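To: Clirkon robotics club list
From: Ibrahim Tamuno
Date: 27 November 2025
Subject: Re: [clirkon] Floor task: are we really doing bathrooms?

> Hi all,
>
> I missed the last build night, so forgive me if this was covered. I read
> the task sheet for Prilano and I see we picked "spill on a tiled floor"
> over the tabletop wipe. Isn't that a big jump for a team where half of us
> only learned to train a policy in October? Also, how much footage do we
> need before training is worth trying, and can new members help with it?
> I have a bathroom and a sponge and I'm willing to use both.
>
> Hladun subteam

Yes, we are really doing bathrooms, and yes please to the sponge!

It is a jump. The tabletop wipe would be safer, and I think we'd get it running by the end of term. But I watched three other teams do a tabletop wipe last year and they all ended up with the same demo, an arm going back and forth over a square of plastic. A floor gives us grout lines, glare, a toilet base to work around, and a person who has to crouch and lean on one hand while the other one scrubs. That last part is what got me hooked. Our arms are mounted low on Kutia anyway, so we may as well use the reach we built.

On footage: the target is 3,000 short clips, all from head height looking down at the hands. I know that sounds like a mountain. A clip can be one reach or one wipe, though, and an evening of cleaning cuts up into a lot of them. I'd like us split into 8 pairs, one person cleaning and one keeping the log, then swap. New members can absolutely do this. You don't have to write a line of code, and you'll understand the model much better later if you've done the task yourself with your own knees on (or near) the tile.

A few things I'd ask of everybody:

Keep both hands in view as much as you can. If the free hand is resting on the floor, that's useful, so don't tuck it behind you.

Use different cleaning stuff. Sponges, cloths, paper towels, whatever you have. Folded, crumpled, stacked, all good.

Don't tidy the floor beforehand. Smudges and dull patches are exactly what we want the vision side to cope with.

Log the liquid you used and what kind of tile it went on. Plain water is hard to see on pale tile, so try tea or something else with a bit of color, and please don't mix cleaning products.

For anyone who hasn't seen a recording yet, two views of the floor work:
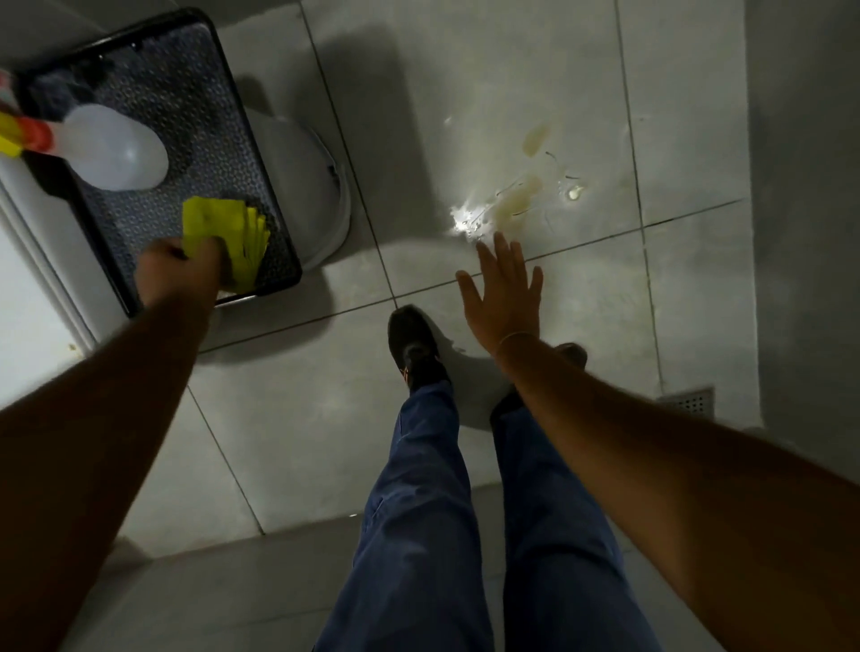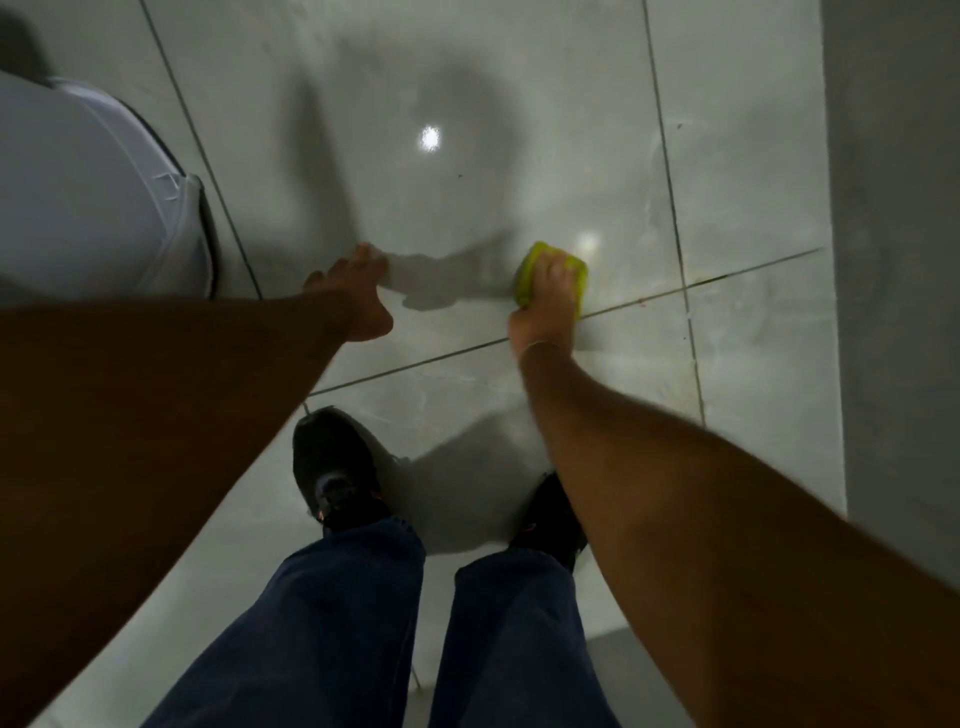
The part I can't wait to try is the glare. Bright spots on polished tile can look an awful lot like a puddle to our current detector, and the Hladun folks have a neat idea about comparing neighboring moments, since a reflection slides when your head moves and a puddle stays put. If it works we can drop the separate wet-area labels and save ourselves a very dull week. If it doesn't, I'll do the first batch of labels myself, and you can all hold me to that.

Two open jobs, if you want one: somebody to write the script that cuts long recordings into clips, and somebody to turn my messy log template into a form that works on a phone. Reply on the list so we don't get doubles.

Ibrahim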